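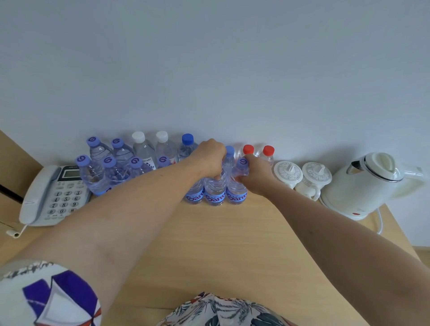

Preparing Empty Drinks Containers for Return

Guidance for households, clubs and workplaces in the Dresham collection area

This page explains how to sort, prepare and hand in empty drinks containers at the Halliday Road depot. It replaces the leaflet issued with the former kerbside scheme. Copies of that leaflet should no longer be used, as the rules on caps and crushing have changed.

The guidance applies to containers brought in by residents and by registered groups. Businesses that hold a trade waste agreement should follow the terms of that agreement.

What the depot accepts

The depot takes clear and tinted plastic drinks bottles, aluminium drinks cans and glass drinks bottles. Plastic bottles may hold up to three litres. Cartons and pouches are not accepted at Halliday Road and should be taken to the main transfer station.

Bottles that have held cooking oil, cleaning fluid, paint or motor products must not be included, even when washed. If one such bottle is found in a box, the whole box will be set aside and the depositor will be asked to remove it.

Step 1. Empty and rinse

Pour away any remaining liquid. Rinse each container once with cold water and shake out the excess. Hot water and detergent are unnecessary. Leave bottles upside down on a rack or folded towel until they have drained; overnight is usually long enough.

Cans that have held sweet drinks should be rinsed twice, particularly in the warmer months. Residue attracts wasps, and staff may decline a box in which they are present.

Step 2. Deal with caps and labels

Plastic caps should be screwed back on to plastic bottles after draining. Loose caps fall through the sorting grid and are lost to recycling. Any colour of cap is acceptable. Metal caps from glass bottles should be removed and placed in the small tin provided at the counter.

Labels may be left in place. Paper sleeves and cardboard carriers should be taken off and put with household paper.

Step 3. Do not crush

Bottles and cans must keep their original shape. The counting machine reads the outline of each container, and a flattened bottle is passed to the reject chute without credit. A small dent will not normally cause a problem.

Residents who are short of storage space are advised to visit more often. A household of four can expect to fill a medium box within a fortnight.

Step 4. Choose a box

Use a clean cardboard box with a sound base. Fold the top flaps outwards or remove them so that the contents can be checked quickly. Run a strip of packing tape along the seam underneath if the box has been used before. Bin liners are accepted for plastic bottles and cans only — never for glass.

Set the box on a steady surface at a comfortable height while filling it. Filling a box on the floor means repeated bending, and a full box of glass is heavy to lift from ground level.

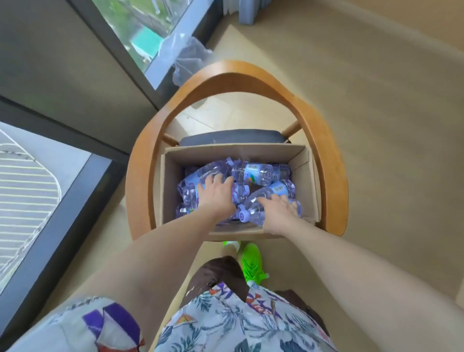 Step 5. Sort by material

Keep plastic, metal and glass in separate boxes. Plastic bottles may be placed in any direction and need not be arranged in rows. Glass bottles should stand upright, with folded newspaper between them. Do not fill any box above the level of its sides.

Clear and tinted plastic may share a box. The depot separates them after counting.

Step 6. Label the box

Write the following on one side of each box in large letters:

- the name of the household or group
- the material inside
- the account number, if there is one

A count is not required from households. Registered groups should enter their own count on the deposit form, which can then be compared with the machine total. Where the two differ by more than a few containers, staff will run the box through a second time on request.

Step 7. Hand in the boxes

Bring the boxes to the side entrance, where trolleys are kept under the canopy. Please remain with your boxes until a member of staff has checked them. Boxes left outside the gate when the depot is closed are treated as litter, and the depositor loses any credit.

A single visit is limited to 200 containers. Groups with more than this should book a bulk appointment by telephone at least two working days ahead. Bulk appointments are held in the rear yard, and vehicles must enter from the northern end of the road.

Credits and receipts

The counter will issue a printed receipt showing the number of containers accepted under each material. Credits may be paid to a household account or given to one of the local groups listed on the noticeboard. The choice must be made at the time of deposit and cannot be altered later.

Receipts should be kept until the credit appears on the next statement. Queries about a missing credit should be addressed to Mereana Cartwright, Depot Services, and should include a copy of the receipt.

Changes to opening arrangements

The new rules on caps take effect on 22nd September. From November the side entrance will close one hour earlier because of the light. Opening times for the main transfer station are unaffected.

Comments (4)

Ngaio Mudgway
Could you please confirm whether the two-litre milk bottles count? The page says drinks bottles but the lady at the counter turned mine away last month.

Depot Services
Thank you for your enquiry. Milk bottles are collected with household recycling and do not attract a credit. We will make the wording clearer at the next revision.

Weidong Han
Our badminton club handed in 186 bottles and the receipt said 157. We asked for the second run as described in Step 6 and it came back as 186, so it is worth asking. Most of the missing ones had been squashed a bit in the boot of the car.

Kylie Tomoana
Is the limit per person or per car? My neighbour and I usually come together and would be well over between us.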